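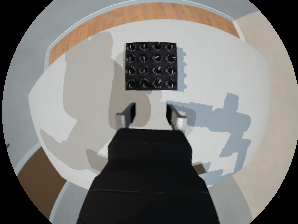 The arm stopped short of the block again, and Marcelle Vidal scrolled back through the log to see what the planner had been thinking. It had found a grasp. Then the perception module changed its mind about which way round the block was, and the planner threw the grasp away and started over.

Vidal works on Bakance, the planning software made by Viltby, a small firm in Murkmont. Her problem is symmetry. A square block with a four-by-four grid of round sockets looks nearly the same after a quarter turn, so the pose estimate can jump by 90 degrees between one reading and the next. Shadows make it worse. Several lights throw several shadows, and the arm's own shadow moves whenever the arm does.

The team does most of its testing in simulation. Each night the system runs 2,000 attempts with the lights, table and starting position shuffled. In September, 357 attempts in one run ended in a time-out. Olanrewaju Lawal, who looks after the tooling, wrote a script to sort them by cause, and the flipping pose came top.

The fix took six days. The estimator now passes on all four possible turns, and the planner keeps whichever is nearest to the one it used last. "For picking the thing up, any of the four will do," Lawal says. "We were making it choose when it didn't need to."

Placing the block is harder, as there the turn can matter. Vidal has a branch that takes a second look from closer in before the fingers shut. It adds 840 milliseconds to each attempt, and she would like to halve that before it goes into the main release.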